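2018-01-02

**1/**
去年我把家里的纸质东西清了一遍,主要是信、票据、说明书和照片。前后花了四个月,九月开始的,元旦前一天收尾。有人问过怎么弄的,分几条写一下。只写自己的做法,房子大小和家里人口不一样,照搬没什么意思。

**2/**
先说量。父母那边搬过来的纸箱,加上我自己这些年攒的,一共32箱。箱子大小不统一,有装水果的,有装复印纸的,还有两只是搬家公司给的。最重的一只里面全是旧杂志,底都快散了,是拖着进屋的。

**3/**
第一个周末什么也没扔,只开箱。每开一箱,在箱盖上用记号笔写三四个字:“信 票”“说明书”“学校”“不知道”。写“不知道”的最多。后来证明这一步省了很多时间,再找东西的时候不用重新翻。

**4/**
说明书最容易处理。机器已经不在家里的,说明书直接回收。机器还在的,先去厂家网站看有没有电子版,有就存下来,纸的也不留。Trundemura那台除湿机的说明书网上找不到,纸的留了,连保修卡一起夹进文件夹。

**5/**
说明书这一类最后剩下5本。除湿机一本,缝纫机一本,热水器一本,还有两本是我母亲要求留的,一台收音机,一台早就不走的挂钟。她说留就留,不占地方。

**6/**
票据分两种。一种是跟税、房子、医院有关的,一种是别的。第一种按年份放,一年一个牛皮纸袋,袋口朝上,年份写在右上角。第二种除了大件电器的发票,都碎掉。

**7/**
碎纸机用的是家里原来那台,连续开十来分钟就自己停,要等它凉。碎了几晚之后我改了办法:带名字和账号的那一截撕下来碎,其余的直接进回收袋。速度快了很多。

**8/**
热敏纸的小票不要进废纸回收,我们这边是放其他垃圾的。各地规定不同,自己查一下。另外热敏纸放几年字就没了,要留作凭证的趁早复印。我有一张洗衣机的发票,从袋子里拿出来是一张白纸,什么都看不见。

**9/**
信是最慢的。我爷爷那一辈写信多,有不少是从Wustitz寄来的,那边有他年轻时候的同事。信封基本都在,邮戳清楚的有一半左右吧,没有细数。

**10/**
信的处理原则定了两次。第一次想的是按寄信人分,分到一半发现有些人只有一封,桌上摊得到处是小堆,没法收。第二次改成按年份排,年份不明的单独一叠。寄信人写在一张索引纸上,要找谁就查索引。

**11/**
信纸上的回形针和订书钉全部拆掉。锈了的订书钉不要硬拔,用薄的金属片从背面把两只脚挑直,再从正面取。拔坏过一封,角上撕了一条口子,后来就老实一点一点挑了。

**12/**
拆下来的信纸摊平,不要熨。有人说可以垫布低温熨,我拿一张没用的旧稿纸试过,纸面发亮,手感也变了。压在书底下一个星期,效果已经够好。折痕还在,折痕在就在吧。

**13/**
透明胶带是最麻烦的东西。以前的人喜欢用它补信,过了三十年,胶发黄,渗到纸里,胶带本身倒是一碰就掉。掉了的不要再粘回去。没掉的我一律没动,夹一张无酸纸隔开,放回原来的位置。

**14/**
无酸纸是在Travside买的,文具店二楼靠里的架子。一包用到最后还剩一点。信封也在那儿买,挑那种不带胶条的。带胶条的夏天受潮会自己粘上,打开的时候把里面的东西也带坏。

**15/**
照片。这个是我最怕的一类,所以放到十一月才开始。相册里的没动,只处理散的。散照片一共397张,这个数是扫描完以后软件给的。

**16/**
扫描前先分正反面有没有字。有字的两面都扫,文件名一样,后面加个b。没字的只扫正面。分辨率我用600,底片没有扫,家里的机器扫不了底片,等以后找地方做。

**17/**
文件名我只写年份和流水号,不写人名。人名写在另外一张表里。原因很简单,有的人我认不出来,先写错了以后改文件名很烦,改表格方便。表格三列:编号、人、谁告诉我的。第三列很有用,两个亲戚说法对不上的时候知道该回去问谁。

**18/**
认人这件事,我是打印出来拿去给长辈看的。给他们看手机屏幕不行,手指一碰就放大了,再一碰又翻到下一张。打印成明信片大小,一张一张递,他们拿笔在背面写。一个下午能认四五十张,再多人就累了。

**19/**
有一张合影,我姑妈和我父亲争了很久,一个说是在厂门口,一个说是在学校门口。两个都写进表里了。后来翻到一封信提到那天拍照的事,是在车站。三个地方都留着没删。

**20/**
整理的时候需要一张大一点的空桌面。我试过在地上做,腰受不了,猫也会来踩。后来把餐桌腾出来,规定晚饭后九点到十点半归我用,到点收。每天收一遍看着很浪费时间,其实也逼着我每天把手上那一叠做完。

**21/**
桌面颜色浅一点好。旧信纸边上掉下来的碎屑,深色桌面上看不清楚,浅色的一眼就看见了,能及时捡起来。灯放左边,右手写字不挡光。
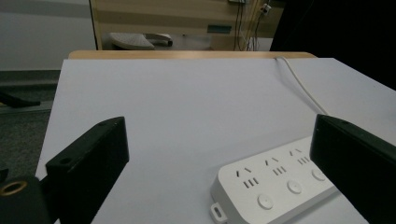
**22/**
Marisol Pettigrew回复说,她家的信是按寄信人分的,一个人一只信封,只有一封的就统统放进“其他”,二十年下来没觉得难找。她还问,按年份排的话,同一个人的来信前后接不上,读的时候怎么办。

**23/**
回一下上面这个问题。读的时候确实要来回翻。我的办法是索引纸上每个人后面写全部年份,想连着读就照着抽出来,读完按年份放回去。通信多的只有几个人,能应付。如果你家是一两个人写了几百封,按人分更合适。

**24/**
再说扔掉的。杂志几乎全扔了,只留了一本Mets,里面有我父亲发的一篇短文,占半页。贺年卡只印了字没手写的扔了。学校的试卷扔了,成绩单留了。旧地图留了两张,品相好的那两张。

**25/**
有一类我没想到会这么多:空信封。不是寄来的,是买来没用的,有的还带着商店的封套。好的给了邻居家小孩画画,发黄的回收。还有很多没写完的练习本,撕下来的白纸当草稿纸,现在还没用完。

**26/**
统计一下结果。信件一共954封,全部按年份放进档案盒。票据按年份的牛皮纸袋放满一个抽屉。说明书一个文件夹。照片扫完,原件装盒,盒子竖着放。剩下的箱子都拆平卖掉了。

**27/**
档案盒放在卧室衣柜上层,没有放储藏室。储藏室靠外墙,梅雨季墙面会返潮,以前吃过亏。衣柜里放一个湿度计,超过六成就开除湿机。到目前为止开过两次。

**28/**
扫描件存了两份,电脑里一份,移动硬盘一份,硬盘放在我妹妹家。每年九月拿回来对一次,顺便把新认出来的人名补进表里。

**29/**
没做完的:底片,录音带,还有一只饼干盒,里面是各种钥匙。钥匙不是纸,本来不归这次管,但是它跟票据放在一起,就顺手拿出来了。试了家里所有的锁,没有一把对得上。先放着。

**30/**
录音带那边,如果有人知道哪里能转成数字文件,价格合适的,留言告诉我。一共两鞋盒,有几盘标签掉了,带子看着还平整,没敢放。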